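Storage tubs for tea and coffee, lidded, small

Nikness
I've finally cleared the worktop and I'm so pleased with it! Everything loose has gone into little lidded pots (tea, sugar, the odd 200 g of rice) and the kitchen feels twice the size. Which shape does everyone like? I'm torn between round and square.

Drudus
Square, every time. They sit flush on a shelf and you get 7 in a row where I only managed five round ones.

Fonholm
Can't agree, sorry! Coffee gets stuck in the corners and you'll be digging it out with a teaspoon. Round for anything you scoop.

Nikness
Ooh, but what about soft corners? I love this sort, squarish but rounded off, beige, flat lid with a little black tab near one side. So neat on a white top.

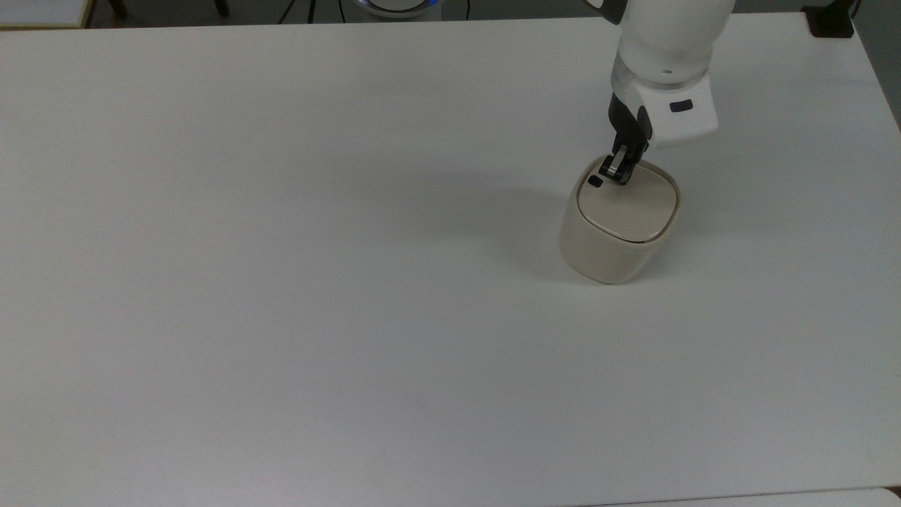 Bielecka
Soft corners are fine for scooping, I've had mine 2 years. Just check how much it holds before buying, because a 400 g bag of sugar won't go in the small ones.

Fonholm
All right, I could live with soft corners. Still keeping my round one for coffee though!

Drudus
Told you. Square wins :)

Nikness
Square-ish wins! Off to measure the shelf.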